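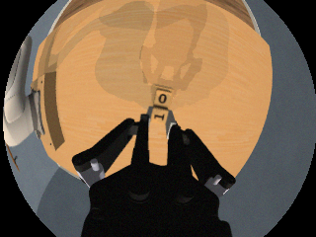 Herkville AM dropping the overnight local news?

dialtwister
Has anyone else noticed this? I drive a delivery route and have the Herkville station on from the time I leave the warehouse until the sun comes up. There used to be a live person reading local news at the top of every hour. Starting Monday it's been the network feed all night, and the first local voice doesn't come on until 5 a.m. No announcement on the air that I heard. The website still lists the overnight newscast on the schedule.

I sent a message through the contact form and got the automatic reply.

kilocycle_ken
They did the same thing to the Dernwood station in July. Same owner. Clevitz Broadcasting bought both of them from the Malinowski company, and Dernwood went first. The overnight board op there was let go and the morning host now records the weather before he goes home. If it rains at 2 a.m. you hear about the clear skies he was expecting at noon.

dialtwister
I didn't know they were the same owner now. The top-of-hour ID still sounds the same.

towerlight
The ID only has to give the call letters and the city. It doesn't have to say who owns it.

I worked for Malinowski for a while, on the engineering side, and I'll say this much in defense of the new people. The overnight shift was already half automated. The newscaster you heard at 1, 2 and 3 was often the same recording with a new time check on the front. The 4 a.m. one was live. So you lost one real newscast a night, plus the repeats.

kilocycle_ken
That may be how it was run at the end. It was not how it was run when the plant was still on three shifts. They had a person in the building all night and he answered the phone.

towerlight
Right, but the plant hasn't been on three shifts for a long time. I'm talking about what Clevitz bought.

marnie_fm
Who is listening overnight, though? I'm asking seriously. I sell ads (different market, not Clevitz) and I could not give away a spot between midnight and five. We bundle them in free. You can't pay someone to sit there on that.

dialtwister
I'm listening. So is everyone on my dock. Nurses, the bakery, the plow drivers in winter. I don't expect a full news department. I want to know if the river road is closed before I'm on it.

marnie_fm
I get that. But the road closure is on the county's page, and it goes out as a text alert if you sign up. That's faster than waiting for the top of the hour.

dialtwister
I can't read the county's page while I'm driving a truck.

rt9_commuter
I signed up for the county texts. During the ice storm I got the alert for the river road after I was already home. The radio had it well before that. The reason they had it is a listener called in, and there was someone there to pick up.

marnie_fm
Fair enough on that one. I still don't know who pays for it.

oldnewsroom
Former news director here, retired, neither of these stations. A couple of points.

Dropping the overnight is usually the first cut after a sale and usually not the last. Watch the Saturday morning newscast and high school football. If those go to the network or to a shared feed with Dernwood, then you have one newsroom covering two towns, whatever the website says.

Second, the contact form is a waste of your time. It goes to a regional office. Write a letter on paper to the station, addressed to the general manager, and ask for it to go in the public file. Keep it short. Say what you used to hear, when it stopped, and one time it mattered to you. The ice storm story is a good one. Someone should write that down.

towerlight
Paper letters don't have to be kept in the file anymore for commercial stations. That rule went away some years back.

oldnewsroom
You're right, I'm out of date on that. I would still send the letter. A manager who gets an envelope tends to open it.

kilocycle_ken
I wrote to them about Dernwood. Got a form letter back and a bumper sticker.

hillside_dx
Coming at this from the hobby side. The Herkville AM drops to 1000 watts at night, and I can hear it fine at my place, but the far end of the county can't. When they had the FM translator off for repairs last spring there were whole nights when half the audience couldn't have heard a local newscast if there had been one. So I'm not sure how many people are affected. There's a lot of the county the night signal doesn't reach.

dialtwister
My route is mostly inside the signal. It gets scratchy past the quarry and comes back on the other side.

towerlight
Translator is back up, by the way. It had a bad connector at the antenna. The AM night pattern is what it is. They're protecting another station to the west and they can't change that without a filing.

rt9_commuter
I called the station this morning after the 8:00 news and a person answered. She said the overnight change is a "trial" and they'd look at it again after the ratings come in. She was polite. She didn't know how long the trial was. She also said they have 2793 followers on the station page and she'd only had two calls about it, and mine was one of them.

kilocycle_ken
I don't think Herkville is big enough to get overnight ratings that mean anything.

marnie_fm
It isn't. Nobody in a market that size is buying off an overnight number. "Trial" means they want to see if the phone rings.

dialtwister
Then I'll call. I'm up at the wrong hours for it but I can stay awake until eight.

marnie_fm
If you do, be specific. Don't tell them you miss the overnight guy. Ask them to have the 4 a.m. newscast back, five days a week, with roads and weather. That's one person starting an hour earlier -- it's a thing they could say yes to. And if your company buys any advertising there, have whoever handles that make the call with you. I know how that sounds.

kilocycle_ken
So the way to get local news back is to ask an advertiser. That is exactly what's wrong with it.

marnie_fm
It's a commercial station, Ken. That's who the customer is.

oldnewsroom
I'm with Ken on the principle and with Marnie on what to do tomorrow.

hillside_dx
Somebody asked in another thread whether the college station could pick it up. They sign off at midnight and come back at 6, and the signal doesn't cover the north side. I wouldn't count on it.

dialtwister
Update. Called at 8:15 and got the same woman. She took down the 4 a.m. request and read it back to me. She said mine made around a dozen now, so some of you must have called too. Thanks for that. She wouldn't say when they'd decide. I mentioned the river road and she said she drives it herself.

Meanwhile the schedule page on the website still has the overnight newscast on it. I told her that as well.

kilocycle_ken
Dernwood's still does too.

rt9_commuter
Had it on at 4 today. Network, then a mattress spot, then network.

Related threads
Dernwood morning show now airing in two markets?
Translator repairs and who pays for the tower crew
Best car radio for weak AM signals
Clevitz Broadcasting station list (updated)
High school football broadcasts this fall
What happened to the noon farm report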